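Drarirach Workroom: The White Table

The white table has been in the workroom since 1998 and gets used for nearly everything that fits on it. Small boxes are opened, checked, closed again and sent back to the Pladura shelves from here. The top has picked up plenty of marks over the years. We wipe it down at the end of the day, but the old stains and scuffs do not come out anymore, and we have stopped trying.

This page is part of the Edach gallery, which goes through the building one room at a time. Page added 25 Jan 2025. Click any picture for the larger version.

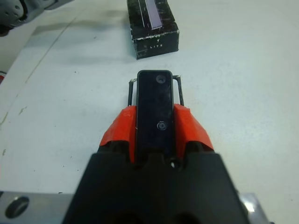

The tabletop, with specks, scuffs and a few yellowish-brown stains at the left. 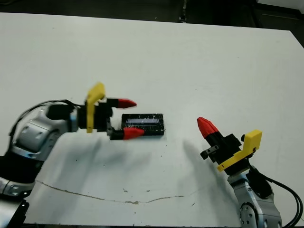
A small black box lying flat on the table. The top has a shiny bluish-gray panel with a black border. A thin, wavy brownish line runs across the tabletop.

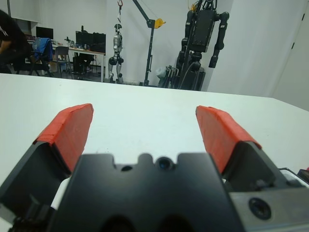 Looking toward the far edge of the table, with the room beyond it.

The small boxes are kept on the Pladura shelves in the hallway, 42 to a shelf. They go back with the label side up so the numbers can be read without lifting anything. Shelf 13 is the exception. It is too shallow for the usual trays, so boxes there stand on end and the numbers are written on the side.

Anything without a number goes in the Subramaniam cabinet next to the door. The cabinet sticks in damp weather. Lift the handle a little and pull, and do not use a screwdriver on it. The hinges were replaced last April and the left one is already scratched.

If you need the table for a longer job, write your name on the sheet by the light switch. Two people can work at it comfortably. Please do not leave coffee on it, and do not cut anything directly on the surface. Cutting mats are in the bottom drawer of the cabinet, under the spare trays.

A new top has been priced twice, and both times the money went to the roof. For now the old one stays. The next gallery page covers the hallway and the shelves.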